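Winter Streamers for Lazy Trout
Speaker notes, Grasetus Fly Fishers, February 23, 2018

Wait for the coffee line to die down. It won't. Start anyway.

Opening: ask who fished in December. Then ask who caught anything. Enjoy the difference.

My own December was on the Ridomow, below the old mill, in water at 46 degrees on the good days and a lot less on the rest. I fished small nymphs for two weekends, as the books advise, and had one take, from a leaf. Then I put on a streamer out of spite and had a fish on the third swing. I have been insufferable ever since.

The idea: a cold trout doesn't want to chase. It will still eat something big that drifts past its nose looking sorry for itself. So we fish the big fly slowly. Slower than that. If you feel you're fishing, speed is probably your problem.

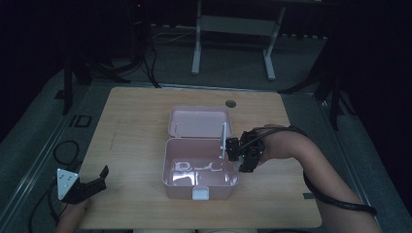
What size hook should I tie these on?
Start with a 4, long shank, and drop down to an 8 if the river is low and clear. Anything bigger is fun to cast for ten minutes and then your shoulder files a complaint.

The pattern is the Bravo. I didn't name it and I won't defend the name. Olive marabou tail, olive dubbed body, a few turns of soft hen at the front, and lead wire under the body. Keep the tail about as long as the shank. Everybody ties it too long the first time, and the fish bite off the extra and leave you the hook.

Pass the finished flies round now. Count them back in. (Last year: eleven out, seven home.)

Weight. Two versions, one with a light wrap and one with a heavy wrap. Mark the heavy ones with red thread at the head or you will spend your winter guessing. Ask me how I know, or rather don't, we only have the room until nine.

The swing. Cast across, a little upstream. Throw one big mend and then leave it alone. Let the fly sink before the line comes tight. Follow it round with the rod tip. At the bottom of the swing, count to five before you pick up, and count like an adult.

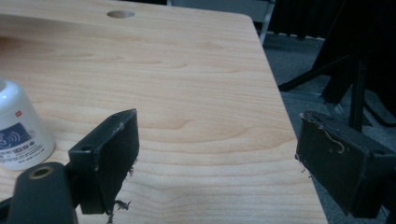 Pale wood grain, with a small round hole near the top.

Takes in cold water are dull. The line just gets heavier, like a wet sock. Strip-set, low rod. Lifting it high is a summer habit and it costs you fish.

Where to go: the slow inside seams at Multimwood, then the tail of the long pool. Skip the riffles until spring. Parking is by the upper gate, and the mud there has opinions about two-wheel drive.

Questions. If somebody asks about indicators, be kind. Then raffle, then chairs.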